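Soft Grip: Two-Handed Planning for Floppy Objects
Project report, Arash Nazari and Hildegard Albers

3. What we changed in the planner

Our first planner treated every object as a rigid box, and the plush bunny broke that idea on day one! The ears alone doubled the box, so the hands kept stopping far too wide. We swapped the box for a point cloud of 755 points, refreshed before each grasp, and let Plisa (our planning node) search for two contact spots on the body while ignoring anything long and thin.

With the ears out of the search, both hands come in low on either side of the body — a huge step up from April. Planning takes 29 ms per cycle, down from 300, mostly thanks to Bastian Pfeiffer's caching trick.

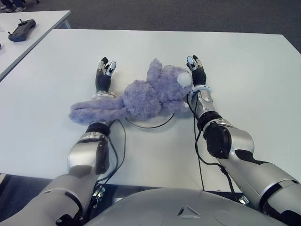 4. Open problems

Fuzzy fur is still hard on the depth filter. Shaggy edges flicker between cycles, and the contact spots jump with them. We averaged over 32 cycles, and that calmed things down but made the hands feel sleepy. Rüdiger Fröhlich suggested weighting by surface normal, and we really want to try it next. The code is in the Skikar repo under planner/soft.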